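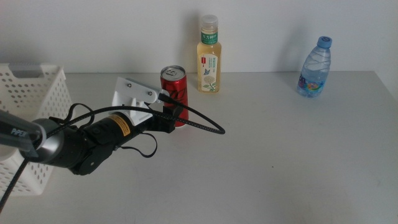 Figure 4. Soda can and bottled tea on the white tabletop, with the perforated basket at left.

4.2 Drinks that stay out

I came into this study wanting to write about dishes. I had a whole outline on dishes! But once Bontu Abera and I sat down with the diaries from the Nikville households, drinks kept shoving everything else aside. Of the 200 diary entries we coded for the full study, 87 mention a can or a bottle that somebody noticed, thought about and left where it was. Plates got four paragraphs in the end (see 4.4), and drinks got this section.

Figure 4 shows the two kinds of container I'll be talking about most, a soda can and a tall plastic bottle with a screw cap. They look like the same sort of item if you're making a list of things to clear, and our first coding sheet did treat them that way, with one row called "beverages." Joonas Lindqvist complained about that row from the start and he was right. People don't handle the two alike, and a lot of it comes down to the top. A bottle with a cap can be closed again. A can with a pull tab, once it's open, is on a kind of clock, and the people in our study knew it (one diary calls an open can "a commitment," which I've been quoting to my family ever since).

So bottles wander. In the diaries they move from table to shelf to car and back to the table, sometimes for days, and they pick up owners along the way. A bottle of tea belongs to whoever opened it, and the other members of the household were surprisingly careful about this. Hiwot Nigatu's interviews are full of people who cleared a whole table and went around the one bottle that was somebody else's. When she asked why they hadn't just put it in the fridge, the usual answer was that the person might be coming back for it. Cans got no such courtesy. If a can had been sitting for an hour or so, anyone in the house felt free to pick it up, give it a shake and deal with it.

The shake deserves its own mention. You can see the level in a clear bottle from across the room, so the decision to clear it gets made before anyone walks over. A can tells you nothing until it's in your hand. Several participants described picking up a can they thought was empty, finding it heavy, and setting it back down in very nearly the same spot. We coded these as "returns," and I'll admit I had expected them to be rare. They show up in 13 of the 20 households.

Then there's the basket. We asked every household to keep one open container on or next to the main table during the August round, and we left the rules up to them. I thought of it as a recycling basket, and I'm afraid I said so out loud at two of the first visits, so those two are left out of the comparison in Table 6. Everywhere else the basket turned into whatever the house needed. It held mail, fruit, chargers, and in one home a sleeping kitten (this was the best visit of the project and I have no finding to attach to it). Drinks did go in, mostly cans. Bottles were more often stood beside the basket, close enough to count as put away if anyone asked. Abrehet Beyene started calling this "parking," the name stuck, and it's the term we use from here on.

Does a basket with holes in the sides work differently from a solid one? I'd love to say yes. Two participants told us they wouldn't put a can in a basket with openings in case the last bit of soda ran out onto the table, and another liked being able to see what was in there without leaning over. Three comments can't carry much weight, and we didn't vary the basket on purpose, so I'm leaving it as something for the Clerberg follow-up to pick up properly.

One more thing on location. I had assumed that drinks near the edge of a table would be cleared sooner, since they're easier to reach and easier to knock over. The diaries lean the other way. Things near the wall, toward the back, were described as "stored," and things near the front were described as "in use," even when both had been there since breakfast. A tall bottle at the back of a table can pass for part of the furniture for a very long time. Nuria Kahsay has argued that height plays into this too, with tall items read as standing and short ones as left behind, and her coding of the interview transcripts gives that some support. I'm less sure. We come back to it in 5.1, where the kitchen counters give us a second surface to compare.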